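Packaging bench notebook
1/7/22

Seals, leaks, and the humidity cabinet

Started late. Compressor was off when I got in and the vacuum line takes forever to come back up, so the dunk tank had to wait. Did the peel strips first instead.

Main question is still the same one. Why does the Lumbantobing tea lot leak at the back seam when the end seals look fine? Last entry I blamed the jaws. Not so sure now.

Peel strips

Cut from the old roll and the new roll, both sealed on the Evell at the usual setting. Old roll peels smooth, nice even white line left behind. New roll goes in jerks, holds and then lets go all at once, and twice it tore the film before the seal gave. A torn film reads as a great number on the gauge so watch out for that when you average. I've put a T next to those in the sheet. Please don't delete the T's, somebody tidied them up last time and I had to redo the column.

Tried the new roll with longer dwell, same heat. Better. Still jerky near the corner where it goes from two layers to four. Tried more heat, normal dwell. Worse, the film puckers and you get a little channel right beside the fold that you can't see unless you tilt it to the window. I think the channel is the whole problem. Blue dye ran straight down it.

Dye notes for whoever does it next:
– use the thin dye, the thick one is useless for anything this small
– wait the full five minutes, I pulled one early and called it good and it wasn't
– blot the cut edge before you look or you'll see blue everywhere
– gloves. My thumb is still blue

Dunk tank

Finally had vacuum after lunch. Took a tray of 100 out of the lot (lot is 1155 all told, count is off the delivery slip, I did not check it). Most were tight. The bad ones all bubble at the same spot, back seam, near the bottom fold, and it's a slow string of tiny bubbles, easy to confuse with air stuck to the outside. Wipe them first! Half of what I logged in the first batch was probably just trapped air, so I threw the first batch out and started over. Annoying but there you go.

Snack bags are another story. Big soft pillow bags with lots of air in them float up against the grid and you can't see the back seam at all. Need a weighted holder. A piece of the wire shelf with a couple of bolts on it worked ok. Somebody with more patience than me could bend a proper one.

Also the tank lid gasket is going flat on the hinge side. Greased it. Will need a new one pretty soon, I measured it and then wrote the size on the box for the old one, top shelf.

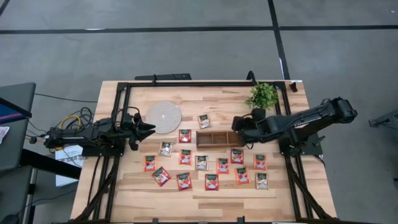

Tea packets, with the compartment box, the woven mat and the plant.
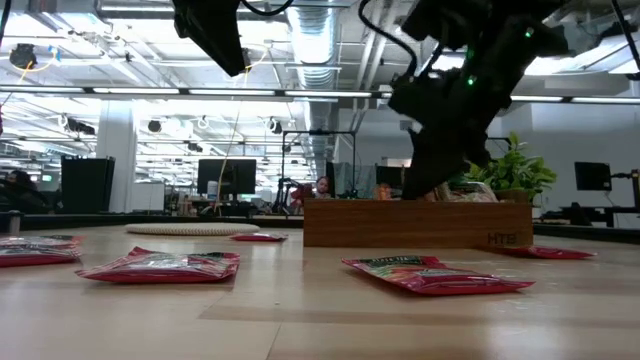 Snack bags lying flat, wood box farther back.

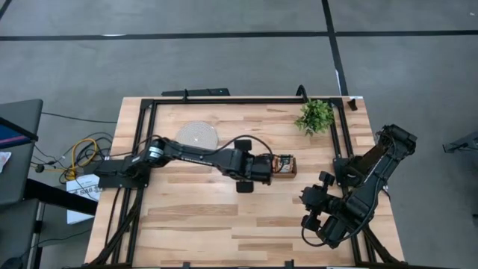
Humidity cabinet (the Indby)

Cabinet drifted again overnight. Set to 54 and the chart shows it sagging in the early hours and then climbing back by itself before anyone got here. My guess is the water bottle. When it gets low the wick is only half in and the thing starves until it catches up. Filled to the line. If it sags again tonight with a full bottle then it's the sensor and I'm wrong.

Meantime don't trust the weights from the bottom shelf. Top and middle look ok, they agree with each other and with the little dial meter, which I know isn't much of a reference but it's what we have. Bottom shelf packets gained more than they should, even the ones I double sealed as a control. Either the bottom shelf really is wetter or the controls leak as well. Ugh.

Moved the controls up one shelf. Will weigh in the morning and then again at the end of the day.

The scale: let it warm up. It wanders for about 2 hours after you switch it on and then it's rock solid. I'm leaving it on over night from now on with a note taped to it. The note says LEAVE ON. If you are reading this you have also been told.

Desiccant packs we're using as the drying check are probably spent. They went pink quicker than I expected. Baking a batch in the small oven, foil on top, don't open the door to look. Put them in the jar while still warm and get the lid on.

Film question for Candico

Need to ask them:
Is the inner layer on the new roll the same as the old? The label on the core has the same part number but it feels slipperier and it sounds different when you crumple it. I know that's not data.
Was it wound tighter? The first few turns are fine and the deeper I go the more it curls.
Can we get a short roll from the older run to compare side by side. Even a few yards would do.

Did not send this yet. Want the corner photos from the microscope to go with it and the microscope light is flickering again. Jiggled the plug, helped for a bit.

Small stuff

Sealer jaws cleaned with the brass brush, there was a crust of old film on the left end of the lower jaw. Could be part of the story. Re-ran a handful after cleaning and the corner looked a touch better but I only did a handful so don't quote it. The non stick tape on the lower jaw has a crease in it too, right about where the corner lands. Replace tape BEFORE the next run otherwise we're chasing two things at once.

Cutting die is dull. Leaves a whisker on the long side, whisker gets in the seal, seal leaks, and then I write three pages about it. Sent the spare out for sharpening, this one goes when that comes back.

We're almost out of the wide masking tape and the fine point markers. The cheap markers rub off in the tank so get the other ones.

Tomorrow

– new tape on lower jaw, then same settings as today, full tray
– long dwell on the new roll, dye the corners only
– weigh the controls first thing, before the cabinet door gets opened for anything else
– look at the chart for the overnight dip
– finish the weighted holder or at least take the bolts with the sharp ends off it
– email about the film once there are pictures of the channel
– drain the tank, the water is getting blue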